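Unit 6 handout – Packaging and the impulse buy
Intro to Consumer Behavior, Pistdale evening section

Read before class: the Grorden chapter on shelf display. Skip the appendix.

1. Where we left off
Planned vs unplanned purchases. Planned = list, budget, habit. Unplanned = everything else, and snacks are the classic case. Low price, low risk, no research. Decision takes seconds.

2. Color
Warm colors get noticed first on a crowded shelf. Orange, yellow, red – food brands lean on these hard. But noticed isn't the same as bought, dont mix these up on the test.
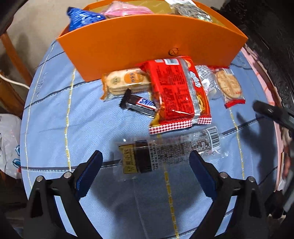 Contrast matters more than the color itself. A red pack among red packs vanishes. See the Wivari case: they changed the color of one line, left the recipe alone, and sales moved in 4 of the stores and nowhere else. Why? Think about what was sitting next to it. Bring an answer.

3. Assortment
More choice – more browsing, not always more buying. Mixed bins do well for small items because people like to dig. Tidy rows feel like somone will notice if you take one. 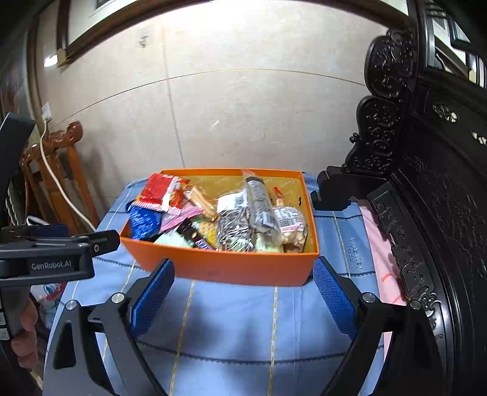 Perceived variety: same number of items, jumbled, reads as more. Up to a point. Past that people give up and grab the one they know.

Unit size too. Small packs, people eat more of them in total. Look up "partitioning" in the glossary, the definition there is better than mine.

4. Price endings
49 cents vs 50. Left digit effect, covered in June for those who took the summer section. Works less well on gifts.

5. Figueroa exercise
In pairs. 140 receipts from the Figueroa corner store data set, on the course page. Sort each line into planned / unplanned, write down your rule BEFORE you start. Compare rules with another pair. Where do you disagree?

Write-up max 2 pages, due 8 November 2019. Staple it please.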